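Kitchen tips for people recording robot demos at home
3 min read

Quick ones, typing between takes. We've been doing appliance tasks for the Hirklow set since March, 192 good episodes so far out of a target of 1306, so plenty of time to get things wrong.

Clear the counter first. Then wipe it. Crumbs move between takes and you'll see them jump around when you play it back.

Wipe the wrist camera lens too. Every time you stop for a drink. Greasy thumbprint cost me a whole morning, all of it soft in the middle.

Pick one start pose and tape it. Painter's tape, not duct. Duct tape leaves gunk on the counter and Vaughn will make you scrub it off.

Then MOVE the appliance on purpose. An inch left, a bit of a twist, every ten takes or so. If it's always in the same spot the policy just learns the spot.

Bad takes: keep them, but tag them right away. "Slipped," "bumped," "gave up." Don't trust yourself to remeber at the end of the day.

Slow down at contact. Fast in the air is fine, slow when you touch. Jerky hands make jerky robots.

Microwaves. Doors are the worst thing we do. Set the clock to nothing, no timer running, and never hit start with it empty. For opening, get the finger behind the edge and let the arm swing back with the door, dont pull straight out or the whole oven walks toward you.

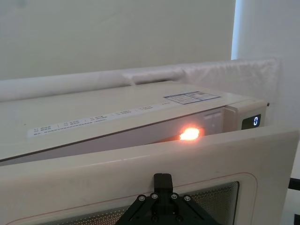
Stop there for a second before you go on. A short hold with the door part way gives you a clean place to split the episode, and Wanda Nguyen-Tran (she does our labels) splits everything at the holds. Two seconds is plenty.

Do closing as its own task. We mixed open and close in the first 100 and had to go back and cut them all.

Lamp glare: lower the exposure a notch and leave it alone. Auto exposure pumps when the light comes on.

Last thing, back up at lunch AND at night. Rillstead drive filled up on us mid-take, no warning, file was junk.

More when I get to drawers. Drawers are easier, mostly.

14 shares
6 comments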